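3.2 Surface residue and the cleaning of metal containers

The second part of the study looked at what happens to sheet-metal containers between one cleaning and the next. Earlier work on food and parts handling has mostly dealt with the cleaning agent: its strength, its temperature and the time it is left on the surface. Much less has been written about the shape of the container. Staff at the Brokham site had told us during the first visits that some bins "never come up properly", and that these were often not the oldest ones. We therefore recorded shape and surface condition separately from age.

Containers were taken from two sites, Brokham and Prutthorpe. Both use open-topped metal bins for small dry goods, and both keep a written cleaning log. At Brokham the bins are emptied and wiped down at the end of each shift, with a full wash once a week. At Prutthorpe there is no shift wipe, but the full wash is done twice a week. The washing itself is much the same at both sites and follows the Stenach procedure, a warm detergent rinse followed by plain water and drying in open air. We did not ask either site to change what it was doing.

Each bin was divided for recording into floor, lower wall, upper wall and rim. Where a bin had an internal panel, this was treated as a fifth zone. A zone was given a score on the Rostami scale, which runs from zero (no mark visible at arm's length) to five (residue that can be lifted with a fingernail). Two people scored each zone without seeing the other's sheet. Where the scores differed by one point the higher was kept. Where they differed by more than one the zone was scored again the following morning, under the same lamp.

In total 2053 zone scores were collected. A small number were left out of the analysis because the log for that day was missing or could not be read, and we rounded the working set down to 2000 so that the two sites contributed equally. The scores dropped in the rounding were chosen at random from the Brokham sheets.

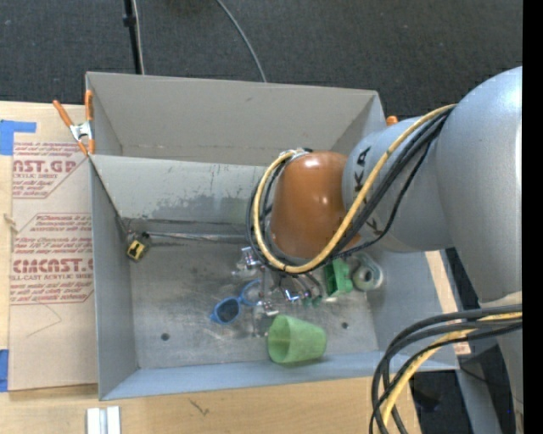
Figure 4. Sheet-metal bin with sloped sides and an inner sloped panel. Dark residue is visible along the lower edge of the panel.

The clearest result is that residue was not spread evenly. Flat floors scored lower than we had expected at both sites, and upper walls scored lower still. The highest scores were found where a sloping surface ended or met another surface. This held for bins with an internal panel and for bins without one, although the effect was stronger in the first group. The bin in Figure 4 is a case of this kind. Scuffing on open surfaces was common and we took care to keep it apart from residue, as a scuffed area may look dirty and still score zero when touched.

We had thought that drainage would explain most of the difference. Holes in the floor of a bin allow rinse water to leave, and a bin that drains well should dry with fewer marks. In practice the presence of holes made a difference only to the floor score. It had no measurable effect on the lower wall or on the underside of a panel. Water that has run down a slope and stopped at an edge does not reach the floor at all unless the bin is tipped, and tipping is not part of the Stenach procedure. Some of the Prutthorpe staff tipped the bins anyway. The log does not say which bins were tipped, so we cannot test whether it helped.

Age was a weaker predictor than either shape or cleaning interval. Among bins of the same shape, those in use for 38 months or more scored only slightly higher than the newer ones, and the difference disappeared once scratched floors were left out. We take this to mean that age matters mainly through wear. A scratch holds fine dust, and dust that is wetted and dried again becomes harder to remove. A bin that has been handled gently for several years may be easier to clean than a newer one that has been knocked about.

The comparison between the two cleaning routines was less clear. Prutthorpe, with two full washes a week, had lower scores on floors and rims. Brokham, with the shift wipe, had lower scores on the walls. Neither routine did well on inner edges. A cloth folded over the hand passes over a narrow edge without touching the corner behind it, and the rinse reaches the corner but leaves its own deposit on drying. When we asked staff at Brokham to use a narrow brush on a test group of 30 bins during May, the edge scores fell by almost a third of their starting value. The floor scores in the same group did not change. The trial was short and there was no matching group at Prutthorpe, so we report it as an indication only.

Two limits of the method should be mentioned. The Rostami scale depends on touch as well as sight, and the two scorers agreed less often on dark residue than on pale residue. Dark marks tended to be given a higher score at first sight and a lower one after touching. We kept the score given after touching in every case. Secondly, the zones differ greatly in area. A single streak along a narrow panel edge can set the score for the whole zone, whereas a mark of the same size on the floor would have little weight. A score adjusted for area was tried and gave the same ordering of zones, with smaller gaps between them.

For sites choosing new containers, the findings point towards fewer inner edges and wider angles where surfaces meet. Where existing bins have to be kept, the cleaning log could usefully record the inner edges as a separate item. Both sites currently sign off the bin as a whole, and a bin with a clean floor is likely to be passed. The next section turns to the drying stage and compares open-air drying with drying on a slatted rack.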